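Elif Naz Karakaya has been fixing computers in the same storefront on Bereck Street for 16 years. Before that she sold printers for Brinoveo, a job she describes as "mostly driving."

She still works the counter herself on most mornings. Customers come in with slow laptops, cracked screens and old office desktops they don't want to throw out.

"People think a seven-year-old computer is finished," she said. "A lot of the time it needs a new drive and a good cleaning. I charge $89 for that, plus the drive."

She does turn work away. If the repair costs more than half of what a used replacement would, she tells the customer before she opens anything. Some leave annoyed. "They come back later with a different machine, so I guess it's fine."

Parts are the harder side of the business. She used to order from Esteves, a wholesaler two hours north, until it stopped taking small orders in January. Now she buys retired office machines in lots and strips them. The last lot was 244 desktops, and sorting them took up to 2 weeks.

"Power supplies I test and keep. Memory I keep. Boards, it depends on the socket. If the pins are bent I don't bother."

Her nephew built her a stock list in a program called Trasitz. She uses it for laptops and keeps the desktop parts in a paper notebook.

Asked whether she would train someone to take over, Karakaya said she had tried once. "He was good with the machines. He didn't like the phone. You have to answer the phone."

She plans to renew the lease for another three years and see how her back holds up.

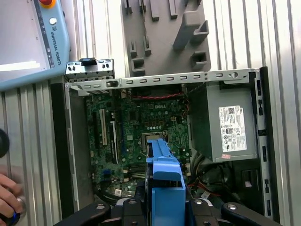 Shop hours and drop-off

Open mornings and afternoons, closed for lunch. Desktops can be left at the counter without an appointment. Please keep your power cord at home unless it is the problem.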